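Mar 30, 2023 - What I've been listening to

Hello again! It's been a noisy month over here, so let me start with the record I can't stop playing, which is the new one from Ziditz. If you caught them last August at the Prorncombe all-dayer you'll remember them as the band that went on at 3 in the afternoon and played one song for most of their set. I was getting a sandwich when they started and I was still holding it when they finished.

The album is called Julance and it has eight tracks, although the first two run together and I always think of them as one. It's slower than the debut. The drums sit way back, the guitars have that thick, sleepy fuzz on them, and Elaheh Taheri sings a lot lower than she used to (on the demos she was practically shouting, and I loved that too). Hiebert is the single and probably the one you've heard. It's fine, it's catchy, but please don't stop there - track five has a bass part that made me pull the car over and play it again from the top.

My one complaint is the keyboards. There's a synth pad under almost everything on side two and after a while it all gets a bit foggy. I played it for my brother, who likes everything, and even he asked if something was wrong with the speakers. The closer fixes that. It's just voice and one guitar for the first half, then the whole band comes in a beat later than you expect, and I get goosebumps every time.

Now, the vinyl. They pressed 300 on the green and nearly 2,000 on plain black, and the green was gone before I'd found my wallet. The black sounds great though, nice and quiet between songs, and it comes with a fold-out lyric sheet in type so small I had to take it over to the window. If you only want the download it's cheaper and you get a live version of the opener, recorded in some very echoey room with a guy whooping all the way through it.

They're heading out on tour in August and I've already got my ticket for the Prorncombe date, so come and say hi if you're going. I'll be the one near the sound desk with earplugs in.

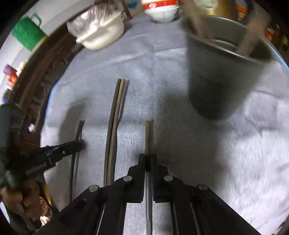
Oh, and a few of you wrote in asking where to start with the older stuff. Go for the first EP, the one with the long instrumental in the middle, and play it loud. The debut album can wait until you've got that under your belt. Next time I'll get to the pile of tapes that people have been mailing me since the winter, and I promise to answer the rest of your emails before then!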